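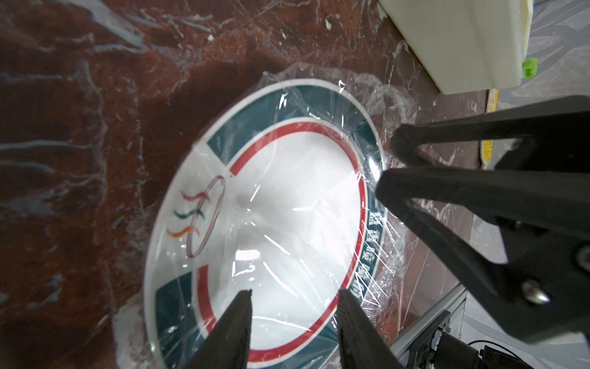

Fig. 1. Plate with a banded border and Chinese characters, in plastic wrap.

Courses > Food and Society > Unit 4 > Handout
Search this course Enter keywords

Unit 4: The Shared Table – Ordering, Serving and Paying in Group Meals

Instructor: Siu-fong Lu
Discussion sections: Bijan Abbasi, Nasrin Nazari

1. Scope of the unit

Unit 3 dealt with the household kitchen. The present unit moves to the restaurant and considers meals in which dishes are placed in common and eaten by the whole party. Examples are taken from southern China and from Iran, with shorter references to North America. Students should have completed the September reading on table manners before attempting Section 5.

2. Terms

Shared service: dishes are set in the middle of the table and each diner takes from them over the course of the meal.

Plated service: each diner receives a separate portion, normally chosen by that diner from a menu.

Host: the person who issues the invitation. The host usually orders and usually pays, but the two roles may be divided, especially at business meals.

Staple: the food against which other dishes are balanced. In the Cantonese material this is most often rice; in the Iranian material it may be rice or bread. At a Cantonese banquet, rice or noodles may be served near the end, and students should not assume that the staple comes first.

3. Ordering

At a table with shared service, ordering is a matter of composition. The person who orders considers the number of guests, their ages, any foods they avoid, and the range of cooking methods. A meal made up entirely of fried dishes would be judged poor even if each dish were well cooked. A Cantonese order will commonly include a soup, a steamed dish, a green vegetable and at least one meat. Fish is often served whole.

Fatemeh Golestani's interviews in Drominville (course reader, chapter 6) show that younger hosts now pass the menu around before ordering. Older guests in the same interviews regarded this as a failure of the host to take charge. Compare her account with the lecture on tea houses, where small dishes are ordered in rounds and authority over the order is much looser.

4. The Drominville survey

The survey collected 2,311 restaurant bills, of which 1,443 came from parties of four or more. Shoaib Ansari coded the larger parties by method of payment. In 413 cases the bill was divided among the diners; the remainder were paid by a single person. Two cautions apply. A bill records who paid at the counter and does not record private repayment afterward. The survey also excluded wedding and funeral meals, where payment follows separate customs.

A follow-up study at the Pietrzak dining hall covered 59 tables. It is too small to support general claims and is included in the reader for its method only.

5. Offering and refusing

In both main case studies, food is offered more than once and a first refusal is not taken as final. The Iranian practice of taarof extends to payment as well as to food. Placing a choice piece in a guest's bowl is a related gesture in the Cantonese material, although the guest is not always expected to refuse it. Students should describe these exchanges in the order in which they occur and avoid the word "ritual" unless they are prepared to define it.

6. Questions for section

Who holds the menu, and for how long?
How does the choice of staple affect the pace of the meal?
Does a divided bill weaken the position of the host, or only move it to another part of the evening?

7. Written work

Submit a field note of two pages on one group meal. Obtain permission from the other diners and change their names. Record the seating, the order in which dishes arrived, and the manner of payment. Prices may be omitted. Notes without a seating plan will be returned unmarked.

Required: Golestani, chapter 6; Ansari, coding guide, parts 1 and 2.
Optional: Abbasi, "Bread at the Liltine Market," course reader, chapter 9.

Last updated: 2019-11-28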